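Merden Street Snack Counter

Nerys Wynne runs the break room counter on the second floor of the Marchand building. She reset it over two afternoons in September. The old setup was a row of shoeboxes on top of the fridge, and people kept buying the same three things because they were the only ones they could see.

Most of the shelving came from a store closing on Koverik Avenue. The price cards are hand-lettered and will be redone once the prices settle. Everything is paid for on the honor system, with a coin jar and a sheet to sign if you're short.

Candy, cookies and small boxes
Candy bars go in the clear stepped rack — Snickers sell fastest, so they get a trough of their own. The chocolate chip shortbread, in the red plaid box, has the trough on the other side. Jars stay down at the low end, and foil packets go in the wicker basket.

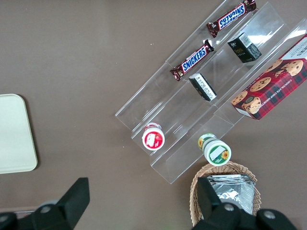 Restocking is on Wednesday, before lunch. Nerys buys for 12 regulars and spends $40 a week, a little more if there's a birthday. Anything that hasn't moved in a month is marked down to half price and then goes home with whoever wants it.

Requests
Write them on the pad by the sink. The Ivow office downstairs is welcome to use the counter too. So far the pad has asked for pretzels, more tea and something without nuts — the pretzels are on order.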